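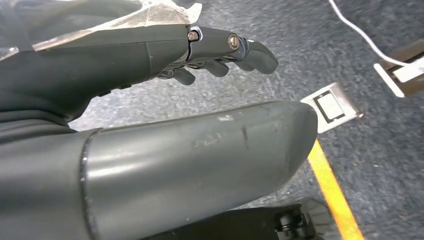 Chapter 10
Eating Together: The College Dining Hall

Ask people what they remember from their college years and many of them will start, a little sheepishly, with the food. They will tell you about the gravy, or the Sunday rolls, or the long table by the radiator where the same crowd sat night after night from the first week of freshman year until graduation. The lectures come up later, if they come up at all. I have always found this rather cheering, and I hope that by the end of this chapter you will see why a historian of campus life might want to spend a good while in the kitchen.

In Chapter 9 we followed students up the stairs to their rooms and looked at how the residence hall grew out of the older boarding house. Now we come back down for supper. We will stay mostly at Rernstead College, which you know well by this point, with a side trip to its neighbor and old football rival, Stivness, where meals were run along very different lines.

When Rernstead opened its first dining room, in the basement of Kamath Hall, it had places for 26 students and one long-suffering cook. Everyone else ate in town, with families who took in boarders by the term. The arrangement was cheap and friendly, and it worked well enough until enrollment began to climb. By the time the college moved its meals upstairs, the new room could seat up to 200, and a whole set of customs had come along with the extra chairs: assigned tables, a bell, grace before supper, jackets for the men, and student waiters who earned their board by carrying trays.

Those waiters will take up a good part of our time. Their work put some students on their feet while their classmates sat, and the letters they wrote home are full of pride, sore arms and (now and then) real hurt feelings. You will read 18 of these letters at the end of the chapter, chosen and introduced by Rajeshwari Hegde, who has kept the spelling just as she found it.

We will also look at the change to cafeteria lines, which older alumni still grumble about at reunions. At Stivness the line came in over a single November break, and students returned to find the bell gone and the tables pushed into new rows. Rernstead took far longer over it, and argued the whole way - in the student paper, in faculty meetings, and very often over dinner.

Before you read on
Find a menu, meal ticket or dining hall rule sheet from your own campus, from any period you like. Write a page on what it tells you about who was expected to eat there, and when, and with whom. Keep your page handy, as we will come back to it in the section on the Breteo Room and its famous Thursday-night seating quarrel.

Words to know
Board: meals provided for a set price, usually by the term.
Commons: an older name for a shared college dining room.
Steward: the person in charge of buying food and running the kitchen.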